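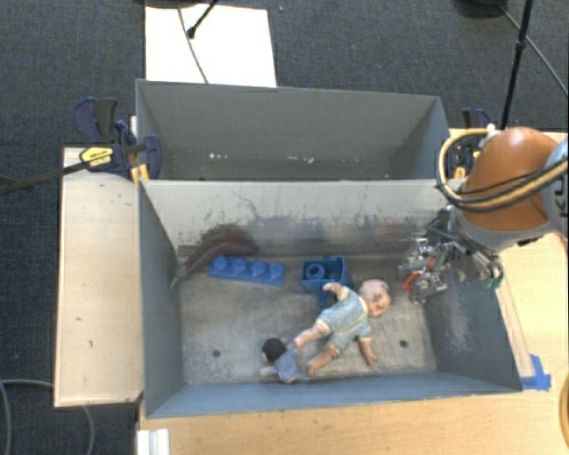
Los dos cajones grises. En el de delante, la berenjena, el bloque azul y los muñecos.

De: Lamisi Agyeman
Para: lista de la ludoteca Grotasard
Fecha: 16/12/25
Asunto: Re: Re: propuesta para ordenar los juguetes sueltos

Hola a todos:

Contesto debajo del mensaje de Janden, que copio porque hay gente que se apuntó a la lista después.

> Propongo que dejemos de clasificar por tipo de juguete. Perdemos
> media tarde decidiendo si una cosa es "cocinita" o "construcción".
> Con dos cajones grises por mesa basta: en el de delante, lo que
> está en uso; en el de atrás, lo que ya no quiere nadie. Los niños
> lo entienden enseguida y al cerrar se vuelca todo en la estantería.
> En Pundia lo hacen así desde abril y están encantados.
> Janden

Lo de que están encantados me gustaría oírselo a ellos. Llamé a Pundia la semana pasada y me dijeron que "bien, más o menos", y que las piezas pequeñas las siguen guardando aparte.

Mirad el cajón de delante. Una berenjena morada, que es de la comida de juguete. Un bloque azul alargado de 4 tetones, que sin el resto de los bloques no sirve para construir nada. Un trasto azul de plástico, hueco, que yo no sé en qué juego va (si alguien lo reconoce, que lo diga). Y encima de todo eso, el bebé grande con su pelele, que ocupa él solo medio sitio y tiene a los pies a la muñeca pequeña de pelo negro. El de atrás está casi vacío. ¿Qué hemos ganado? Quien quiera jugar a las comidas tendrá una berenjena y ya está.

Tampoco me creo lo de volcarlo todo en la estantería. Según el inventario de Vương tenemos 2.112 piezas. Si se mezclan, separarlas otra vez nos va a costar bastante más que media tarde, y ya sabemos a quién le toca.

Otra cosa, menor: el fondo del cajón está muy rozado. Antes de encargar más cajones de esos querría saber cuánto aguantan, porque en la propuesta no viene ni el precio.

No me niego a probar. Pero que sea en 3 mesas, no en las 13, y con los muñecos grandes fuera, en su balda. Los bloques, en su caja de siempre. Y que alguien apunte cuánto se tarda en recoger cada día, con un método y con el otro, para no discutir otra vez de memoria.

Vương, ¿puedes mandar el inventario a la lista? La copia que tengo yo no trae la hoja de la cocinita.

Un saludo,
Lamisi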